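Rukdale Robotics Club: progress report to the Skiltex Schools Fund
October 22, 2018

We've had a brilliant start to the term! The first 300 pounds of your grant went on parts for the hand-held grippers, and the students have hardly put them down since. Five of them now stay behind after every session to practise, which is lovely to see (and a bit of a struggle at locking-up time).

Noura Ghanem leads the build team and has rewritten the jaw linkage twice. Ziad Hakim looks after the task list for the Drernville meet in January, where teams must pick up, pass and place small parts against the clock. Passing from one gripper to the other is still our weak spot, and the jaws tend to slip on anything thin.
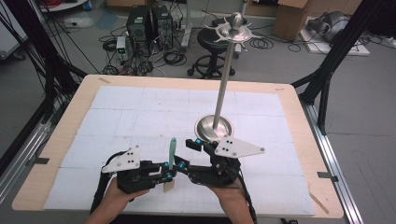 Both grippers at the practice table, with the teal stick upright in its block between the jaws.

Next up: new jaw pads, then full timed runs. We'd love you to come and have a go yourselves!

Rukdale Robotics Club | Contact us | © 2018 | Back to top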